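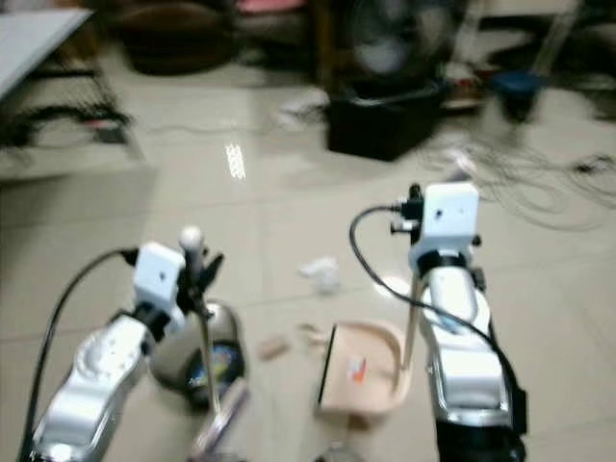 Most of the arguments I have had about housekeeping were about vacuum cleaners. People want to know which one to buy, and they look disappointed when I tell them to buy a dustpan first. I mean a plain plastic one, the light pink kind if that is what the store has, with a straight edge that meets the floor. On tile, a few scraps and a crumpled piece of white paper do not call for a motor. They call for two minutes and a place to sweep them into.

I live in Drasbridge, in an apartment with tile in every room except the bedroom. When I moved in I owned a Vovent upright that cost me 457 dollars. It was heavy, it lived in the hall closet behind the coats, and getting it out meant moving the ironing board. So I vacuumed on Saturdays and walked on crumbs the rest of the week. In July the belt went, and the repair shop on Lis Street wanted 60 dollars to look at it. I said I would think it over and bought a dustpan and a brush on the way home.

I have not gone back for the vacuum. The floor is cleaner now than it was before, and I don't think I am working any harder. The dustpan hangs on a nail by the kitchen door. When I see something on the floor I pick up the brush. That is the whole system.

There are things a dustpan does badly. It is no use on carpet, so I borrow my neighbor's machine for the bedroom. Very fine dust leaves a line at the edge of the pan, and you have to back up and sweep it again, then again, and finish with a damp cloth. Long hair wraps around the bristles. If your knees are bad you will want one with a long handle, and those cost more and tip over.

I also think people are too fussy about the pan itself. Vestance sells a metal one in a gift box and I have used it at my sister's place. It scrapes. Cheap plastic bends a little and follows the floor, even across grout lines. Peel the sticker off when you get it home or it will collect grit underneath - mine did.

If you have 2000 square feet of carpet and three dogs, ignore me and buy the vacuum. For a small place with hard floors, I would start with the pan and brush, keep them where you can reach them, and wait a month before spending anything else.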